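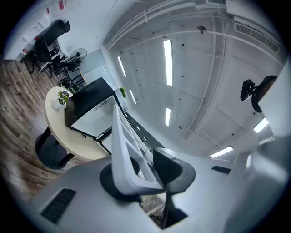
Fig. 1. White lattice finger and round black mount.

Jun 18, 2022 | by Marleny Ospina

Our group read all 20 issues of Helano, the superhero series from Tremar Comics, and logged every page on which the hero loses his cape. We found 97. Octavio Taipe disputes 10 of these, arguing that a torn cape is still a cape. The December relaunch drops the cape entirely, which did our chart no favors. Duván Alvarado drew the chart anyway.

3 shares | 0 comments
Back to top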